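4.2 What sellers say when they say "original"

I went into this part of the study thinking the word "original" would be the easy one. Mileage gets fudged, rust gets painted over, but an original engine is an original engine, right? So I pulled 1,136 listings for older trucks and wagons from the Kalline classifieds archive, read every one of them (over more evenings than I'd like to admit), and marked each place where a seller used the word or something close to it.

It was all over the place. Some sellers meant the part left the factory in that exact vehicle. Some meant it was the correct part for the year, pulled from a donor. And a fair number seemed to mean only that they hadn't changed it themselves, which tells a buyer very little if the truck has had five owners. I ended up sorting the uses into those three groups, and I'll call them born-with, correct-for-year and untouched-by-me for the rest of the paper.

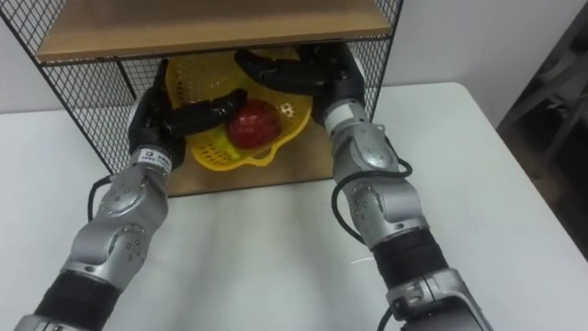 The trouble with the third group is that it reads just like the first one. "Original transmission, shifts great" could be either, and I went back and forth on plenty of those. My rule was to look for a casting number, a build sheet or a named prior owner anywhere in the ad. If one of those turned up, I let the listing into born-with. If the ad said something like "numbers correct" and stopped there, it went to correct-for-year. Everything else fell to the bottom group, and yes, that's a harsh rule, and I'm sure a few perfectly honest sellers got dumped in there with the rest!

To see whether another reader would sort them the way I did, I drew 100 listings at random and had a second coder work through them with only the written rules in hand. We agreed on 91. The ones we split on were nearly all rear axles - people describe engines in loving detail and then throw the axle in at the end of the sentence, so you can't tell whether "original" is still supposed to apply to it. 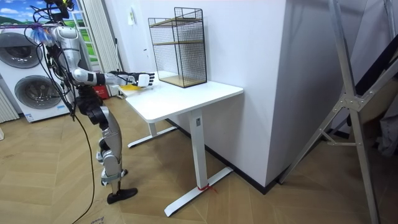
Golteda
Lead author, Plarnden Vehicle History Group

I also wanted to hear from sellers directly, so I phoned 20 of them, mostly on Tuesday evenings when folks seemed to be home. I asked each one the same thing first: how do you know? A surprising number had a good answer. They had paperwork in a drawer, or they'd bought the truck from the family that ordered it. Others told me the last owner said so, and when I asked how the last owner knew, we usually had a friendly laugh and moved on to talking about carburetors.

What I liked about the calls is that hardly anyone got defensive. When I read the three meanings out loud, most of them picked one right away, and a few said they would reword the ad. That makes me think a simple drop-down on the listing form would do more good than another page of seller guidelines. The Donati price guide already asks its contributors to split drivetrain parts into matching and replaced, and adding a third box for "not known" wouldn't be much work. 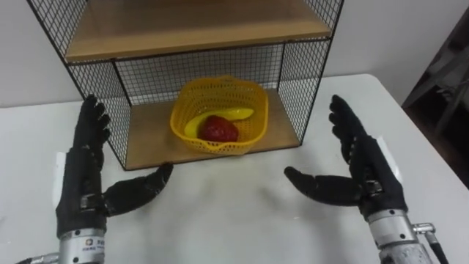 Figure 3. Yellow basket on the lower shelf of a mesh-sided unit.

One limit I should own up to before moving on to prices: the archive keeps only the last version of each ad. If a seller wrote "original" in the first draft and took it out after a buyer asked questions, I never saw it. I checked a handful of October listings by saving them as they went up, and a couple did change wording along the way, but that's too small a batch to lean on. Section 4.3 uses the final wording throughout.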